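Plurketti points, worth saving or just spend them?

wubit_a
I have 2,792 points on my Plurketti card and can't decide. They email me every March about double points on skincare and I fall for it every single time (I own so much hand cream!). Do you save up for one big treat or use them as you go?

hjordis_e
Save! I got to 2,602 last year and blew the lot on a perfume set. Felt totally free, I was grinning all the way to the parking lot.

patside_leif
Except it wasn't free, you'd bought a mountain of shampoo to get there. I spend mine every time I hit 500. Points can lose value while you sit on them.

hjordis_e
I was going to buy shampoo anyway, Leif :)

mansaf
With Leif on this one. My sister's old card from Hovland expired with 611 on it and they wouldn't budge. Anyway, my points are going toward kitchen stuff now.

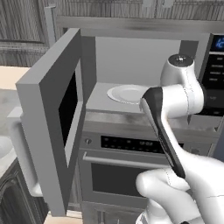 Microwave with the door open

wubit_a
Wait, they expire?? Does Plurketti do that too?

patside_leif
Mine says two years with no purchases. Check the back of your card.

wubit_a
Ok, found it, same on mine. Still kind of want the perfume though.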